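Ellville shelter takes in 31 dogs found in closed feed store

ELLVILLE, 10/6/26 -- The Ellville animal shelter is asking for foster homes after taking in 31 dogs from a former feed store on the road to Wisomden.

A delivery driver heard barking from the building and called the county. Animal control officers found the dogs in two back rooms with the windows shut and the power off. Most were small mixed breeds. Four were puppies still too young to leave their mother.

The shelter said all of the dogs were alive when officers went in, though several were badly short of water and were kept overnight at a veterinary clinic in Wisomden. One older female had surgery on an infected jaw and is eating soft food.

The building has been vacant since the store closed, and the county is trying to find out who had been using it. No charges have been filed. A neighbor told officers that a van had been coming and going after dark.

The shelter was built to hold 20 dogs and already had 14 when the call came in. Crates were set up in the laundry room and the front office, and the cat room was moved to a rented trailer behind the parking lot. Dog walking by the public is on hold until the new arrivals have finished their shots.

Foster families are needed for at least three weeks. The shelter supplies food, bedding and medicine. Homes with other dogs can apply, but the animals must be kept apart for the first 10 days. Applicants need to show a photo ID and, if they rent, a note from the landlord.

None of the dogs can be adopted yet. The county has to hold them while the case is open, and a hearing on custody is expected in November. If no owner comes forward before then, the dogs will be released to the shelter and listed for adoption at the usual fee.

Barua, a pet supply store on Main Street, has given 200 pounds of dry food and is collecting towels and leashes at its front counter. The shelter said it has enough blankets for now but is low on puppy pads and canned food.

Vet bills have already come to over $1000, and the shelter expects more once the dental work starts. Donations can be dropped off at the front desk during open hours.

Anyone with information about the feed store building is asked to call county animal control. Callers do not have to give a name.

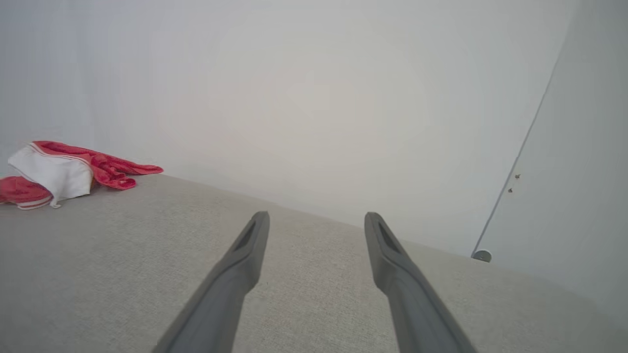 Two dark gray gripper fingers, open. Photo: Skokska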